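Ruvley Fitted Sheet, Deep Corner

Home > Bedroom > Sheets and protectors > Fitted sheets

The Ruvley is a plain-weave cotton fitted sheet with an elasticated hem on all four sides. It is cut for sprung, foam and mixed mattresses, and is sold singly or as a pack of 2. The cloth is woven to a thread count of 200 from combed cotton yarn and is finished without a crease-resistant coating, so it will need ironing if a flat surface is wanted straight from the line.

Before ordering, measure the mattress itself and not the bed frame. Frames are often wider than the mattress they hold, and a sheet bought to the frame size will gather along the sides. Take the length and width across the top, then the depth from the bottom seam to the highest point of the top panel. If a topper is used, measure with the topper in place and add its depth to the total.

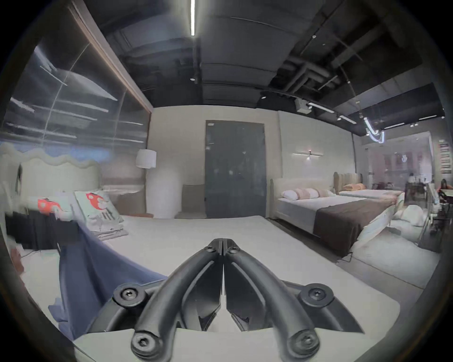
Large mattress, white finish.

Sizing

The Ruvley is made in single, small double, double, king and super king. All sizes have the same corner depth. The cut size is slightly larger than the stated mattress size to allow for shrinkage in the first few washes, after which the cloth is stable. A new sheet may therefore feel loose at the corners. Wash it before judging the fit.

Mattresses sold in continental sizes do not match the British sizes above. A continental double is longer than a British double, and the sheet will pull off at the foot. Order the Culus sheet for these, which is cut to continental sizes in the same cloth.

Corner construction

Each corner is closed with an overlocked seam, then stitched again along the same line. The elastic is 9 mm wide and runs the full length of the hem inside a folded channel. It is not stitched through, so it can be drawn out and replaced if it loses its stretch. A small opening for this is left in the channel at the foot end, next to the care label.

The label marks the foot of the sheet. On the single it is on the short side. On the super king, where length and width are close, it is the quickest way to tell which way round the sheet goes.

Fitting

Start at the head end. Hook one corner fully under the mattress, then the corner diagonally opposite, then the remaining pair. Working round the bed in order puts all the strain on the last seam and is the usual cause of split corners. Smooth the top from the centre outwards and tuck any spare cloth beneath the long sides. 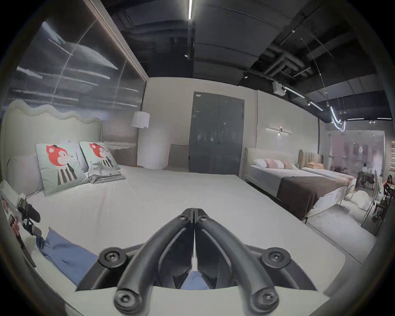
On heavy mattresses it helps to lift the corner with one hand and draw the hem under with the other, keeping the palm flat. Do not pull on the elastic alone. If the hem rides up overnight, the sheet is either too shallow for the mattress or has been dried too hot.

Washing

Wash at 60 degrees with ordinary powder or liquid. White may be bleached with an oxygen bleach. Colours should be washed separately for the first two washes and should not be bleached at all. Fabric softener can be used but leaves a film on the yarn over time, and the cloth becomes less absorbent.

Line dry or tumble on medium. Remove the sheet from the drum while the hem is still slightly damp - the elastic dries more slowly than the cloth, and running the drum until the hem is dry will overheat the top panel. Iron on the cotton setting, avoiding the channel.

To fold, place the two corners at one end inside the two corners at the other, lay the sheet on a flat surface and turn the elasticated edges inwards. Fold in thirds lengthways, then to the width of the shelf.

Colours

White, stone, pale grey and slate. Stone was re-matched in April and is now a little warmer than earlier stock. Customers adding to an existing set should ask for a cloth swatch first.

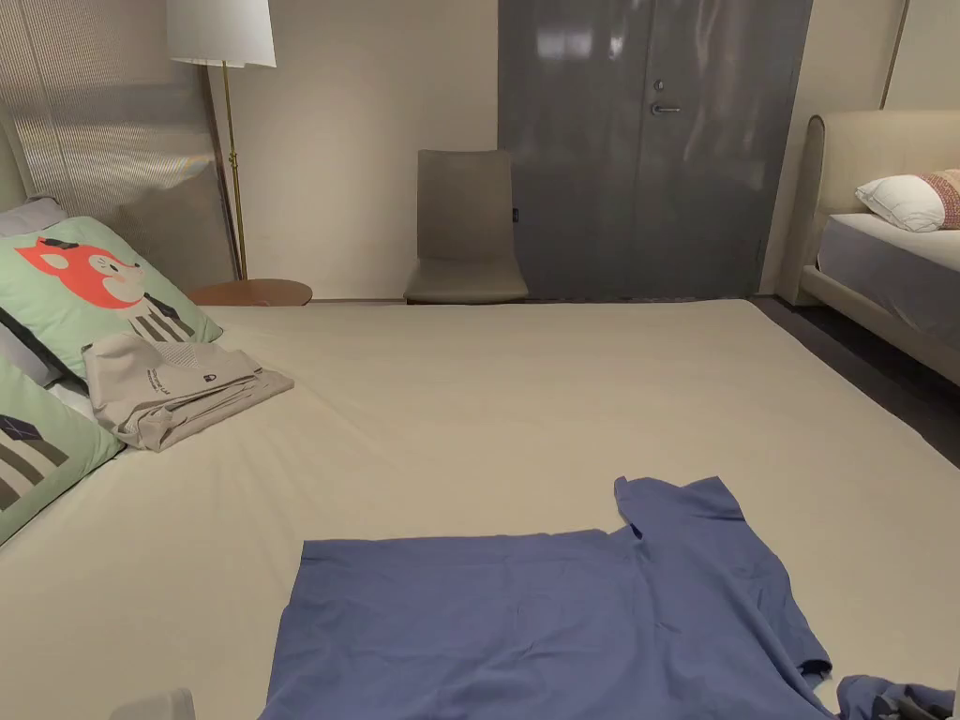

Related items

Heo pillowcase: housewife style, same cloth and colours as the Ruvley, sold in pairs.

Culus fitted sheet: continental sizes, standard corner depth.

Drillia mattress protector: quilted cotton top, polyester filling, elasticated skirt. Fits beneath the Ruvley. Allow for the protector when measuring depth.

Guarantee and returns

Seams and elastic are guaranteed for 2 years in domestic use. The guarantee does not cover shrinkage from drying on high heat, or use on a mattress deeper than the stated corner. Unwashed sheets may be returned in their original packaging. Packs cannot be split for return.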